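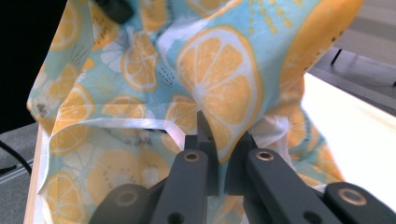 Sunday, February 13, 2022

Back at the bench after skipping most of the week. The Olar wheels are finally cored and I have a set bolted up, so this is mostly about those, plus a bit on the elbow pad shells at the bottom for whoever picks that up next.

Wheels first. I poured the last of the amber urethane into the four good molds and left them in the warm cabinet overnight. Three came out clean. The fourth has a bubble right on the riding edge, big enough to catch a fingernail, so it's going in the scrap bucket with its friends. I was pretty annoyed, but I had one left over from the August pour that matches closely enough in hardness, so the set is three new and one old. Don't tell the wheel snobs.

Bearing fit is the thing I was most worried about and it's much better than last time! I took a hair off the core mandrel and now the bearings press in with thumb pressure and a little wiggle. Before this I was using the vise and a socket and swearing at it. No play side to side that I can feel. I'd still like someone else to check them with fresh hands, so they're on the shelf by the window with blue tape on the axle nuts.

Took the setup down to the Brerholm ditch once the shade cleared off the far bank. I did 30 runs, same line every time, kick turn at the top and roll out to the drain. Notes while I still remember them:

Grip on the rough stuff is great. They slide when you ask them to and then they hook up again, a bit suddenly, but I got used to that after the first few. On the smooth patch near the drain they feel slow. Could be the core shape, could be me being tired, could be the truck bushings (I'd put the soft ones in and forgotten, which was dumb). I want to run them again with the medium bushings before blaming the wheels for anything.

Two small flat spots when I got home, both on the old wheel. The new ones just look scuffed. So whatever changed in the mix since August, I'd like to keep it. The trouble is my August page only says "same as before, bit more B," and I would love to go back and shake the guy who wrote that. From now on the cup weights go in the book before the pour – every time, even when my gloves are gross.

Deck is the Chacko shape, the one with the longer tail. Still my favorite to skate and still a pain to press. The glue line near the tail has opened up a little on the left side, maybe the thickness of a business card. I worked some epoxy into it and clamped it with the two orange clamps, so please leave those alone until Tuesday even if you need clamps. I know, I know, everybody needs clamps.

Elbow pads. The Gurnumico shells fit our liner if you trim the bottom rivet tab. I did one pair with the tin snips and one with the band saw, and the band saw pair looks a lot nicer. Rivets hold fine on both. The strap still creeps down when you sweat, same complaint as ever, and I don't think wider elastic is going to fix it. I'd like to try moving the upper strap higher and angling it a little, with the rough side of the webbing in. There's enough webbing on the roll for a few tries.

Bin of loose hardware got sorted at last. The bolt tally is 1,123 and that's every length mixed together, so no, we don't need to buy more bolts.

To do next time:
medium bushings, same ditch, same line
new pour with weights written down
sand the tail once the clamps are off
move the upper strap on the band saw pair
order more release spray, the can is spitting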